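Skindbridge talk - notes to self, March 7, 2021

Slow down at the start! I always rush the first bit. Say hello, thank them for having me, get the water within reach.

Open with the Galbraith. Two nights there last August, room over the kitchen, and I still think about that breakfast. Ask who has stayed in a small hotel where the owner carried your bag up (wait for hands). Then ask who remembers the carpet. I'm betting not many.

So my point for tonight is that guests forgive an old room much faster than they forgive a confusing one. Where's the light switch? Which way does the shower turn? Is breakfast included or will I get a surprise at checkout? At the Galbraith there was a card by the bed with all of it, typed, big letters. Cost them next to nothing.

Now the Rorstead story - keep it short this time. Lovely place, 50 rooms, brand new lobby, and I stood at the desk with my suitcase while two people hunted for my booking. I'd sent them my arrival time and everything. Pause here, people usually laugh.

Next slide, furniture.
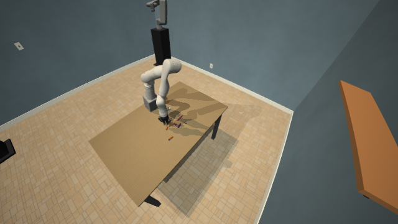
Slide: wooden table and white robot arm, computer rendering

Tables! Every room needs a proper one and so many don't have it. I've eaten takeout off an ironing board (true, tell it if there's time). A guest wants somewhere to put a laptop, a map and a cup of coffee all at once, with an outlet close by and a chair that's the right height. If you're redoing rooms this year, sit down in every single one before you sign off on it.

Then on to noise. Ice machines, elevator doors, the door closer that slams at midnight. Ask them to sleep in their own worst room for a night and write down whatever wakes them up.

Questions next. If someone asks about Skudalance, say I haven't stayed there yet but I'd love to go.

Leave the sign-up sheet by the door and remember to take my charger home.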